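About Virkholm Pictures

Who We Are

Virkholm Pictures is an independent film distribution and exhibition company based in Daltthorpe. We acquire, license and release feature films for theaters, festivals, colleges and home viewing, and we operate the Montoya, a repertory cinema on the city's east side.

The company was founded by former theater programmers who wished to keep smaller comedies, family dramas and foreign-language features in front of paying audiences after their opening weeks. That remains the main part of our work. Our current library holds 2458 titles, of which 390 are held under exclusive North American theatrical rights.

What We Do

Distribution. Our acquisitions staff reviews completed films and works in progress throughout the year. Titles selected for release receive a written marketing plan, a theatrical booking schedule and a named contact within the company. Producers are sent box office statements every quarter, including quarters in which a film has not played.

Library licensing. Schools, museums, film societies and public libraries may license any title in the catalog for a single showing or for a series. Rates depend on the size of the room and on whether admission is charged. A printed program note is supplied with most titles made before 1980.

Exhibition. The Montoya seats 800 in its main auditorium and maintains 2 smaller screening rooms, which are available to outside groups on weekday mornings. The main auditorium shows both 35mm prints and digital files. New releases open on Friday, with the repertory calendar filling the remainder of the week.

Restoration. Virkholm prepares new digital masters of films in its own library and accepts a limited amount of outside work. Scanning and color correction are carried out at our Daltthorpe offices. Sound restoration is assigned to a partner studio, Mendosance, under a long-standing agreement.

How We Select Films

Every film submitted with a complete application is watched in full by at least two members of the acquisitions staff. We do not charge a submission fee. A film need not have a well-known cast or a festival award to be considered, although we do ask that music rights be cleared before an offer is discussed.

Sequels, remakes and continuations of earlier films are considered on the same terms as original work — provided that the applicant can document ownership of the underlying rights. Applications without this paperwork are returned unread.

We regret that we cannot accept screenplays, treatments or pitch materials. Virkholm does not finance production.

Education and Training

The company offers paid apprenticeships in projection, print inspection and theater management. Apprentices spend their first months at the Montoya before moving to the department of their choice. Applications open each June and are handled by the Daltthorpe office.

Students enrolled in area film programs may request a library card for the reading room, where press kits, posters and trade magazines can be consulted by appointment.

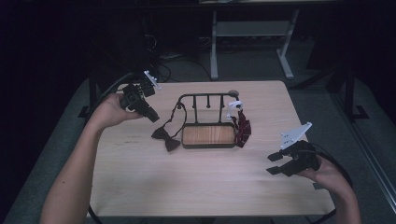

Contact and Visiting

General inquiries should be directed to the front office in Daltthorpe. Booking requests from theaters must include the proposed play dates, seating capacity and projection format. Requests for press screenings are answered by the publicity department and should name the publication or station concerned.

The box office at the Montoya opens one hour before the first show of the day. Group tickets and screening room rentals are arranged through the theater manager and should be requested well ahead of the intended date — holiday weeks in particular fill early.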